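Vodila G46 Parallel Finger Set

Replacement fingers for the Dranora and Shibata two-jaw grippers
Order code: 1509
Sold in pairs, screws included

The G46 is a pair of tapered black fingers for picking up small, hard items that a flat pad tends to tip over. Each finger has a long recess in its lower half, which keeps the weight down and leaves room to see the part from a wrist camera. Opening width is 46 mm on the Dranora and 35 mm on the Shibata.

We tried the set against the Mellis soft pads on the same bench, using everyday hardware - locks, keys, hinges and bolts. The Mellis pads were kinder to painted parts. The G46 gave a firmer hold on bare metal and is the better choice where a part has to stay upright.

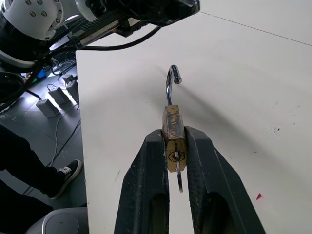
G46 fingers holding a brass padlock, shackle open and key in the keyhole.

The matt faces pick up scuffs and pale dust in use. Wipe them with a dry cloth and check the screws every 4000 cycles. Do not use solvent.

The fingers fit straight on to the Dranora. The Shibata needs the adapter plate, sold separately - please check your gripper's label before ordering.

Unused sets can be returned in their original packing.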